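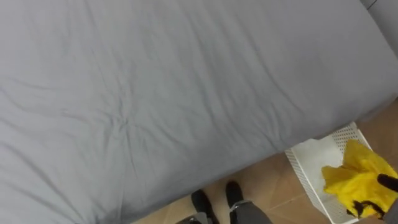

4. 铺床笠和整理床面

本节适用于Uvero系列厚床垫。铺床前，请先完成第3节的床垫摆放，并让床垫静置9小时。

4.1 准备

床笠第一次使用前需要单独清洗一次，水温不超过30度，完全干燥后再铺。请把手表和戒指取下，以免勾住布料。床的两侧应留出能站一个人的位置。如果地面是瓷砖，请穿防滑的鞋进行操作。

4.2 步骤

（1）把床笠展开，平放在床垫上面。有Pladham标签的一角对准床头左侧。

（2）先套床头的两个角。把布料拉到床垫底下，深度不少于5厘米。

（3）走到床尾，用两只手同时拉住剩下的两个角，慢慢套上。不要只拉一边。

（4）沿着床的长边，把松紧带塞进床垫下面。一边塞，一边检查缝线是不是直的。

（5）用手掌从床的中间向四周抹平。长的浅皱纹顺着床的长度方向抹，细小的皱纹向最近的床边抹。

（6）如果中间还有一团细皱纹，请抬起床尾的一个角，重新拉紧，然后重复第（5）步。

注意：布料表面留一点轻的皱纹是正常的，睡觉时不会有影响。不需要用熨斗在床垫上直接熨烫。

小心：床垫边缘是圆形的，比较软。请不要坐在边缘上穿鞋，也不要站在床垫上拉床笠。

4.3 套不上的时候

请查看床笠标签上的型号。Venter型只适合薄床垫，用在厚床垫上，四个角会自己滑出来。若型号正确，可能是洗后缩水，请把布料稍微弄湿，拉伸后晾干再试。仍然不行，请联系Prultitthorpe的售后，并告诉对方订单号和床垫厚度。

4.4 平时的整理

每天早上掀开被子，让床面通风，再按第（5）步抹平。床笠每周换洗一次，例如固定在星期三。换洗时顺便看一下松紧带，如有断线，请停止使用。

备用床笠的订货编号：93。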